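Finding a keyway angle from the wrist camera
Stimanthorpe docs > Tutorials > Perception
Written by Duyên Ngô. Last updated 18 May 2018

This tutorial adds a keyway detector to the gear insertion task. When you finish, the node will publish the rotation of a held gear in the gripper frame, and the planner can use it to turn the wrist before the approach.

You need a calibrated wrist camera and a working grasp. If you have not done the hand-eye calibration yet, do that tutorial first. The numbers below are for our setup and will need changing for a different lens.

Step 1. Fix the exposure

Turn off auto exposure and auto white balance in the camera settings. Bare metal throws bright patches, and auto exposure will pump as the arm moves over them. Start at an exposure value of 400 and lower it until the face of the gear has no clipped pixels.

Step 2. Crop to the gripper

The fingers stay in nearly the same place in every image, so a fixed crop works. Set crop_center to the midpoint between the fingertips and crop_size to a little more than the largest gear you plan to handle. Do not crop tighter than that. The circle fit needs some margin around the teeth.

Step 3. Fit the bore

Run the ellipse fit on the edge image inside the crop. Expect an ellipse, as the gear face is rarely square to the camera. Set min_radius and max_radius from the bore size in your parts file. If you leave them open, the fit can jump to another hole that happens to be in view.

Step 4. Unwrap and search

Unwrap a thin ring just outside the bore edge into a strip. The keyway shows up as a dark dip in the strip. Take the lowest point after smoothing, then convert its column back to an angle. We smooth with a window of 15 columns.

The node rejects a result if the dip is too shallow. The threshold is dip_min, and the default of 147 came from tests Ramiro Arrieta ran with the older light. Check it against your own parts.

Step 5. Check the overlay

Start the viewer and move the arm to the pre-insert pose. Compare the published angle with the raw picture before you let the planner use it.

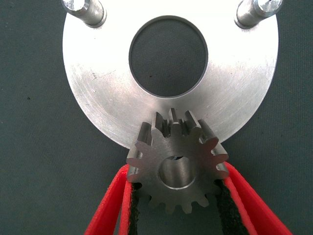
Raw wrist view with the gear gripped near the plate. The keyway is at the top of the bore.

With the keyway at the top, the angle should read close to zero. A reading off by half a turn usually means the image is flipped in the driver - check flip_y before you touch anything else.

Step 6. Hand over to the planner

Set use_keyway to true in the task file. The planner waits for five readings in a row that agree within tolerance, then adds the offset to the wrist joint. If the turn would pass a joint limit, it stops and reports error 993. Regrasp the gear and run the step again.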